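Prastolora

Prastolora is a community mural and public art scheme in the town of Sukar. It covers a chain of painted walls, tiled panels and pavement pieces laid out between the old bus station and the river, together with a yearly open day held in February. The scheme is often called the largest of its kind in the region, although no source for that claim has been found and several neighbouring towns say the same of their own.

Origins

Accounts of how Prastolora began do not agree. The scheme's own leaflets say it grew out of a street party on Heo Lane at which residents painted the side of a closed bakery. Town records give a plainer version, in which the council set aside money for covering graffiti on the lane and asked for bids from local arts groups. Both may be partly true. The bakery wall was certainly painted, and the first grant was certainly paid, but the order in which these things happened is not clear from anything in print.

The name is usually explained as an old local word for a whitewashed wall. It does not appear in any dialect list of the area, and its earliest known use is on the first grant form, where it is spelt in two different ways.

The murals

The original plan was for 36 murals. The scheme's map still shows 36 numbered sites, and this figure is repeated in most tourist guides. Some of the numbers mark walls that were never painted, and at least two stand for a single long wall counted from both ends. Others have been lost to building work, most of them on the north side of Heo Lane, where a terrace was pulled down to make room for a car park.

The best known piece is the Sotard Wall, on the gable end of a former grain store. It shows a flooded street with rowing boats tied to lamp posts. Guides commonly say that it records a real flood, but the buildings in it match no street in Sukar, and the water is drawn well above any level marked on the river gauge. The wall was repainted after damp got in behind the plaster. Opinion is divided on whether the colours were kept – older postcards show a much greyer sky.

Smaller works include a run of tiled panels under the railway bridge, a painted staircase and a set of pavement pieces made by school groups. The pavement pieces wear badly and are redone when there is money, which has not been every year.

Making and upkeep

Most of the walls were painted by hand from scaffolding, using masonry paint over a sealed base. Designs were drawn on a grid and copied up square by square, with residents filling in the flat areas and trained painters doing faces and lettering. The tiled panels were fired elsewhere and fixed in place by a building firm.

Upkeep has been the weak point. The scheme's handbook promises that every wall will be checked each year and washed when needed, but no list of checks has been published. Visitors have reported flaking on the south-facing walls, where the sun is strongest, and moss on the staircase. A protective coating sold to the scheme as lasting a generation had turned yellow on several panels within a few winters and was later scraped off.

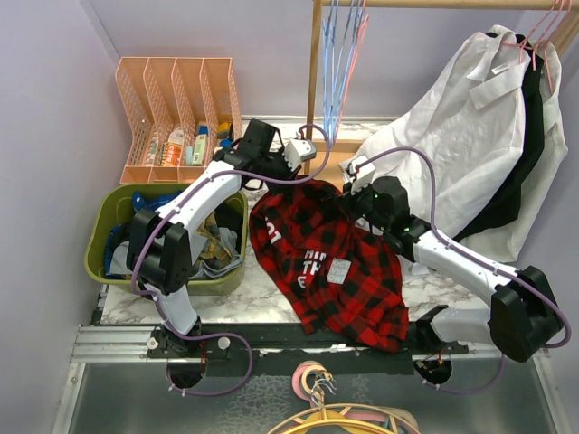

Two robot arms at a tabletop with a marble pattern.

Funding

The scheme is paid for by a mixture of council grants, shop sponsorship and sales of a printed trail guide. Sponsors who give 950 or more in the local currency have their names on a brass plate near the wall they support. Critics have pointed out that the plates are in better repair than much of the paint. A smaller tier, set at 50, buys a line in the trail guide.

Supporters have often said that Prastolora pays for itself through extra visitors. The only study to test this was ordered by the scheme and drew on 151 questionnaires handed out at the open day, when anyone answering had by definition already come to see the murals. It did not ask how much they spent. Later grant bids quote the study as proof of wider benefit, which it does not offer.

Open day

The February open day includes guided walks, music in the grain store yard and a painting table for children. The date was chosen, according to the leaflets, to match an old candle fair. There was such a fair in Sukar, but surviving notices place it in the autumn. A likelier reason is that the grain store yard is free of charge in winter.

Attendance figures are estimates made by the organisers and vary a good deal between press notices and grant reports for the same year. The larger numbers tend to be found in the grant reports. Heavy rain has moved the music indoors more than once, and on those occasions the walks were shortened to the Sotard Wall and the railway bridge.

Reception

Local opinion is generally warm, so far as it can be judged from letters and public meetings. Shopkeepers on Heo Lane have spoken well of the scheme, though rents there have risen and some of the shops that first took part have closed. Writers on public art have been cooler, calling the later walls pleasant but safe, and noting that subjects which might cause argument (the strike at the grain store, for one) have been left out.

The claim that painted walls cut graffiti is made in nearly all the scheme's material. Tagging on Heo Lane did fall after the first murals went up, but new street lighting was put in during the same period, and no attempt has been made to separate the two. Outside the lane there was little change.

A plan to carry the trail across the river to the old market was announced and then put off. The trail guide, in the edition dated July 14, 2021, still lists it as coming soon.

See also

Heo Lane
Sotard Wall
Sukar railway bridge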